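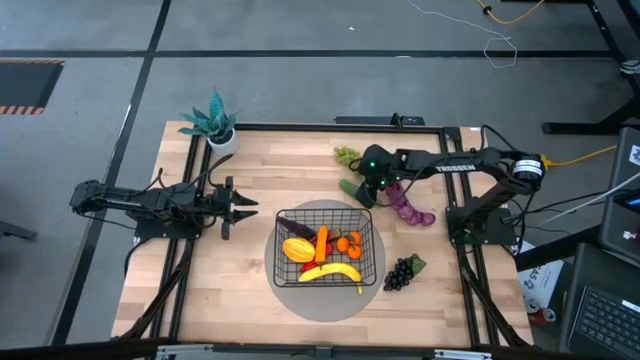 Whole sign vs Placidus for a chart with an unsure birth time

Started by leidy_m

leidy_m
My grandmother always said I was born "before the coffee," which in her house could mean anything from 5:30 to 6:30 in the morning. The certificate says 6:00 and I suspect someone rounded it. In Placidus at 6:00 my Moon sits at the end of the 3rd house. If I go with whole sign it moves to the 4th. The readings are very different and I don't know which one to study. What do people here do when the time is soft?

jkatona
Whole sign. Your rising sign is the only thing you need to get right. If the ascendant stays in the same sign from 5:30 to 6:30, you're done.

leidy_m
It doesn't. It changes at 6:17.

jkatona
Then you have two charts. Print both and see which one you recognize.

Sarkozi_E
I disagree with the "see which one you recognize" method. People recognize themselves in everything. I once handed a friend the wrong printout by mistake and she told me it was the best reading she ever had. Find dated events instead: moves, a parent's illness, a job lost or started. Then look at transits to the angles for each possible time.

jkatona
Transits to the angles will give you a hit for any time you like if you allow a wide enough orb. What orb are you using?

Sarkozi_E
One degree. Less for the outer planets.

KeithT
Been reading charts for a while, mostly for family. With an hour of doubt I leave the houses out completely and read planets by sign and aspect. The Moon only travels around half a degree in an hour, so unless it's right on a sign boundary you can trust its sign. Leidy, what sign is it in?

leidy_m
Pisces, 17 degrees. So nowhere near the edge.

KeithT
Good. Start there and leave the 3rd/4th question alone for now.

irengal
I wouldn't leave houses out. Without them everybody born that day gets the same reading. I also wouldn't start someone new on a full rectification, it takes weeks and you end up arguing with yourself. Is there a hospital record apart from the certificate? Mine had a separate note with a different time on it.

leidy_m
It was a home birth. My aunt was there and she's still sharp, I could call her.

irengal
Call her. Ask what was going on in the house and whether it was light out. Don't mention times first or she'll agree with whatever you say.

Sarkozi_E
Seconding this. "Was it light out" is a very good question if you know the month and can look up sunrise.

jkatona
Sunrise is also the ascendant meeting the Sun, so if she remembers the sun just coming up you can check that against the chart directly. Mountains will throw it off though.

leidy_m
There are mountains. Of course there are.

KeithT
Ha. Still worth asking.

leidy_m
Talked to her. She says it was light but the kitchen lamp was still on, and my uncle had already left for work. He started at 6:30 and had a long walk – so she thinks it was before 6:00. That puts me on the earlier rising sign.

jkatona
So whole sign, Moon in the 4th.

Sarkozi_E
Or Placidus with an earlier time, and you should recalculate before anyone says which house it's in. I'd still want three or four events with dates.

leidy_m
I'll make a list this weekend and start a new thread with it. Thanks, all.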